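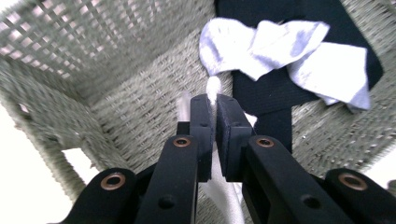 Grigore Ene has spent most of his working life measuring how much water is in things that look dry. He runs the conditioning room at Plekthorpe, where household goods made of wood, cord and plant fiber are held at set humidity before they are packed for shipping. The room is kept at 53 percent relative humidity. Most of the questions he gets are about that number.

"It's a compromise," he said. "A house in Arizona in December might sit in the twenties with the heat on. A house near the Gulf will be well above us most of the year. We pick a point between the two and try not to drift."

The principle is old. Wood and natural fiber exchange moisture with the air until they reach balance, and the balance point depends mainly on relative humidity, with temperature a smaller factor. As the moisture leaves, the material shrinks. Wood shrinks very little along the grain and a good deal more across it, so a wide panel changes in width while its length stays close to constant.

Ene's complaint is that the trade checks moisture once and writes it down as if it were a fixed property. A delivery from Huang last year came with a certificate for the whole lot. He put a pin meter on 30 boards and found that the outer boards in each stack had moved well away from the figure on the paper, while the inner ones still matched it.

"The certificate was correct on the day," he said. "Then the stack sat in a warehouse with a roll-up door."

His procedure is plain. Stacks are broken down on arrival and set on spacers so that air reaches both faces. Boards that lie flat on a solid surface dry from the top only, and the difference between faces produces cup. Readings are taken at mid-length and away from knots. Pins go in with the grain, to the same depth each time, and the meter is corrected for species and temperature. Nothing leaves until two sets of readings, taken a week apart, agree.

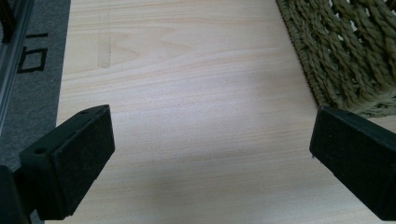 Yi-chun Tse thinks a week is too short for thick stock and has told him so more than once. By that account the surface settles first and gives a false sense of balance, and the core can lag by a month or longer. Ene does not dispute the physics. He weighs sample pieces as a second check, and says a piece that has stopped losing weight is close enough for a product that will spend its life in a kitchen or a closet.

Fiber goods are handled separately. Thin cord responds within hours, so a long hold has little value. The concern there is mold in transit, which comes from warm, damp air sealed into a carton and then cooled. Ene keeps the cartons open in the room overnight and closes them there. He is doubtful about desiccant packets.

"People put in one packet and think they have bought protection," he said. "A packet has a capacity. Look it up and compare it with the volume of the carton and how well the carton is sealed. Usually it isn't sealed."

He was asked about instruments. The room uses an Akano logger at each end, and both are checked against a salt solution in a closed jar. Saturated table salt holds the air above it at 75 percent, near enough, across ordinary room temperatures. He considers this the best value in the building. One logger had drifted by almost 2 points before the check was made routine, and the log from that period is marked as unreliable.

For people storing wooden or woven things at home, his advice is short. Keep them off exterior walls and away from heating vents. Oil or wax slows the exchange of moisture but does not stop it. If a board has cupped slightly, stand it on edge with air on both sides and leave it alone for a few weeks before reaching for a plane.

"Planing it wet is the usual mistake," he said. "You make it flat for that day, and then it keeps drying."

The next change at Plekthorpe is a second, smaller room for thick stock, with its own humidifier and a longer hold. Ene has the floor space marked out and is waiting on the ductwork.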